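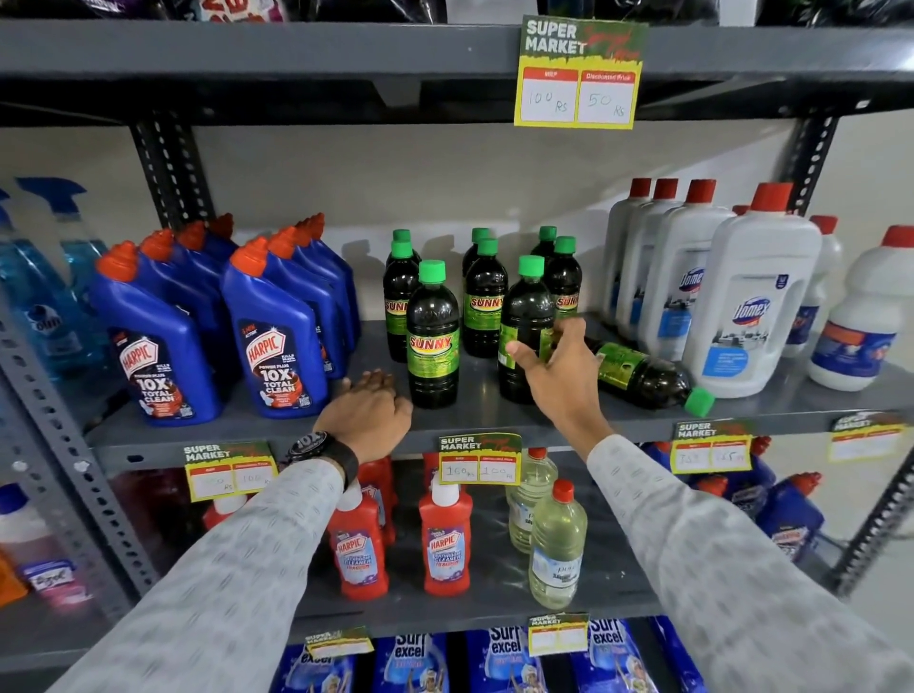

Fig. 4. Straightening the middle shelf of the cleaning bay, labels to the front.

4. Facing up the cleaning bay

By now you've got the uprights standing, the beams locked in and the shelves clipped down (sections 1 to 3). This is the part I like best, so I may go on a bit. I've set up bays like this in our Zurkov and Condow stores, and the steps are the same in both.

Before you start, have a dry cloth, a marker for the price cards and an empty carton for anything that's leaking or has lost its label. I also keep the bay sheet handy - ours is the Eseo one, with a box for each shelf.

4.1 Filling the middle shelf

1. Wipe the shelf from back to front, and don't skip the front lip. Sticky drips collect there and then your labels pick them up.

2. Put the trigger sprays at the far left. The glass cleaner goes here. Turn all the triggers the same way, or they hook each other when a customer pulls one out.

3. Next comes the toilet cleaner. I bring the Harpic right up beside the sprays and build it in rows, front to back. Those angled orange caps look great when they line up, so take the extra minute and twist the bottles until they do!

4. Put the green Sunny bottles in the center. Stand a pair, square them up, then bring the next pair in behind. If you start at the front and try to reach over, you'll knock something down (I've done it more than once).

5. Rest one hand on the shelf edge and use the other to turn each front bottle until its label faces you. Small turns, fingertips only.

6. Step back to the other side of the aisle and look. Crooked labels that you can't see up close jump right out from there.

Note: If you're only topping up, pull the old stock forward first and put the new bottles behind it. Check the dates on anything that came in before January.

CAUTION: Never put bleach and toilet cleaner in the same carton, even for a minute while you wipe the shelf. If a bottle is leaking, put on gloves before you pick it up.

4.2 Price cards

1. Hang the card from the front of the beam, over the product it belongs to. Ours are the yellow and green ones with SUPER MARKET across the top.

2. Write the full price in the MRP box and the offer in the Discounted Price box. Big, plain numbers, please. A card with 100 Rs on the left and 50 Rs on the right can be read from a good way off, and that's what you want.

3. Don't cross out an old price. Use a new card. There should be a pack of 200 in the Lim drawer under the counter.

Note: A card in the wrong spot is worse than no card. Whenever you shift a product along, move its card right then.

4.3 Top shelf

Bagged packs go up here, nothing in glass. Keep each stack under 25 cm and push it back so that nothing hangs over the beam. Use the step stool for this one - standing on the bottom shelf bends the clips, and then you're back to section 2.

When all the shelves are done, initial the bay sheet and carry on to section 5, end caps.

Sheet last changed 13th March.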